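Search this site Enter keywords Go

Planning a toy swap in a community hall, first time doing it

Posted by Sihan Xia

I said I would run a toy swap for our neighborhood in December and now have to work out how. The hall is ours from 2 in the afternoon and holds 50 people. Families will bring toys their kids are done with and take home others. Do I need tokens, or can people just take what they want? I also don't know what to do with the small stuff. Balls and little figures will get lost next to board games and dollhouses.

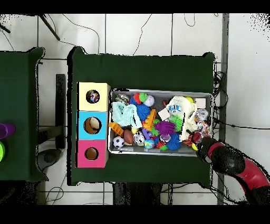
Small toys in a tray, with the three colored boxes.

Any advice is welcome, also on what to do with leftovers.

Yannick Guérin

We have run one on Trornano Street for a few years. Use tokens for big things only. One token per large toy handed in, and the small toys are free to anyone. We tried tokens for everything the first year and spent the whole afternoon arguing over what a toy car was worth.

Take drop-offs the evening before if the hall will let you. You need time to pull out broken things and puzzles with missing pieces. Put a sign on the door saying no car seats, no cribs

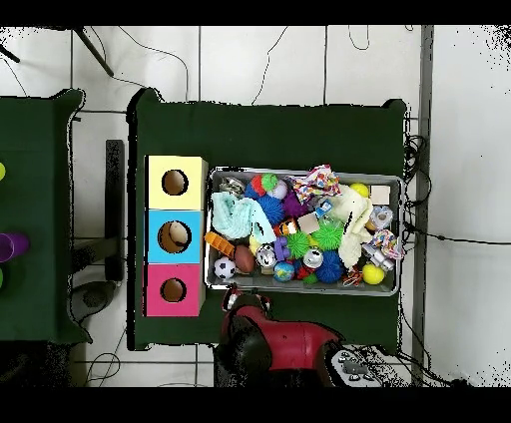 and nothing that has been recalled. You can look up recalls by brand and model number. Battery toys should come with the battery cover screwed on – if the cover is missing, don't put it out.

Set the small toys on low tables near the exit. Kids stop there while the parents pack up.

Should I wash everything first? Ask families to wash toys at home, and keep wipes at the drop-off table for the ones that still need it.

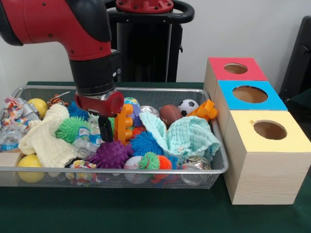
Do I need to price anything? A swap works without prices, but a donation jar by the door can help pay for the hall.

Volkan Akbulut

Agree with the above. For leftovers, call the thrift store before the day, not after. Ours stops taking toys in the middle of December and we were stuck with 23 bags

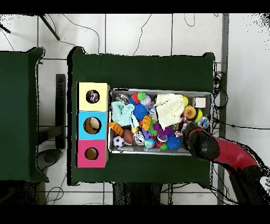 in my garage until spring. Stuffed animals are the hardest to give away, so I would limit those to two per family.

Also bring tape and a marker.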